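Cahier d'atelier – battes et protections, février

Repris ce matin le lot de battes rendu par le club de Sugden. Deux sont à écarter, fendues dans l'épaule. Les autres passent au huilage.

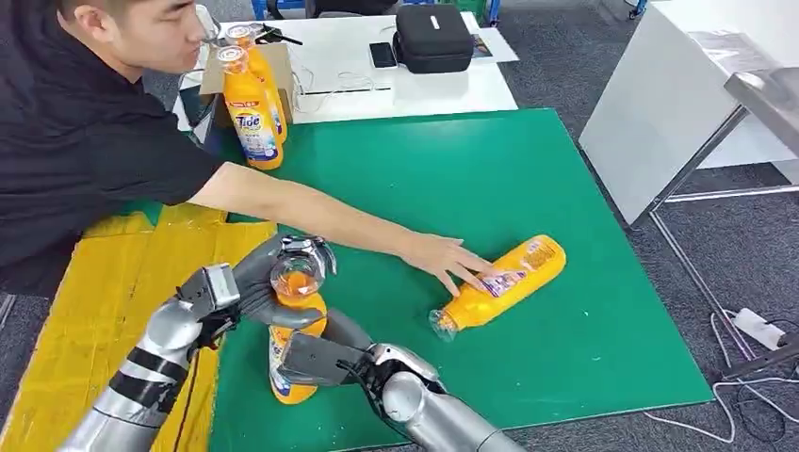 La Mernov d'Annelies Willems a été pesée à 9 h avant toute intervention. Elle se plaint d'une batte lourde du bout depuis le changement de manche. Le point d'équilibre est descendu de 2 mm par rapport à ma fiche d'automne, donc pas grand-chose. Je soupçonne plutôt le grip, posé en double par Reece. À refaire en simple, puis lui redonner la batte sans rien dire de plus et voir ce qu'elle en pense au filet.

Rodage au maillet : 400 coups sur la face de la Tener neuve, en insistant sur les bords et le bas. Encore une marque de couture près du pied après l'essai avec une vieille balle. Reprendre demain, pas de balle neuve avant.

Balles d'entraînement : mesuré le rebond sur dalle, lâcher de 136 cm. Les Povitz remontent à 38 cm, assez régulières. Une seule franchement molle, mise de côté pour les lancers de réception.

Kirsty Sedgwick demande si on peut recoller la semelle du pied de batte de secours. Oui, mais poncer d'abord, l'ancienne colle fait une bosse. Alfie a la bonne cale.

À commander : fil poissé, ruban fibre de verre, huile de lin (il reste un fond de bidon). Demander à Yvonne Mapplebeck si les jambières junior doivent partir avec le reste – son message n'est pas clair là-dessus.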